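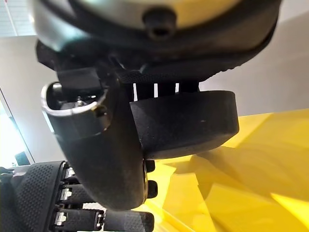 Trendascombe bin-packing service — shop notes, 8th October

Had the Tresterska two-hander on trial since August. $479 a month plus $338 setup. Worth it for dull bin work, less so for anything fussy. Tips so far:

- Flat cardboard in the bottom of the bin first, then the shiny black parts on top. Bare plastic scuffs them.

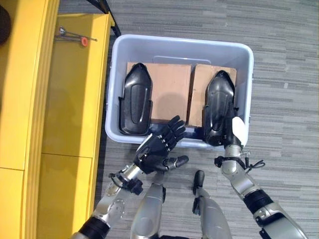 - Bin goes on the floor, close to the yellow shelving. Long reaches are slow, and it drops more.
- Check the wrist cables before you start. A loose loop will snag on a bin rim sooner or later.
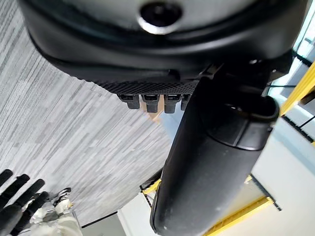 Wipe the hands down too — dry cloth, no spray. Dust gets in evrything.
- Space parts out in a row on the shelf, never heaped. Ours wants a good gap between.

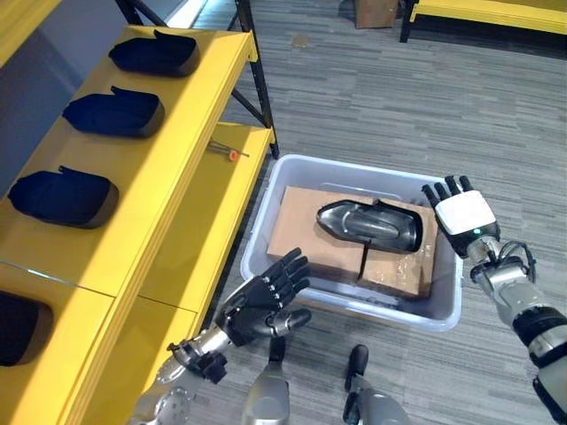
Same goes for the bin, two layers max.
- Put screwdrivers away. Keep forgeting this one.

Support is out of Randonport, got a call back in 16 minutes. Spare finger pads extra, ask first.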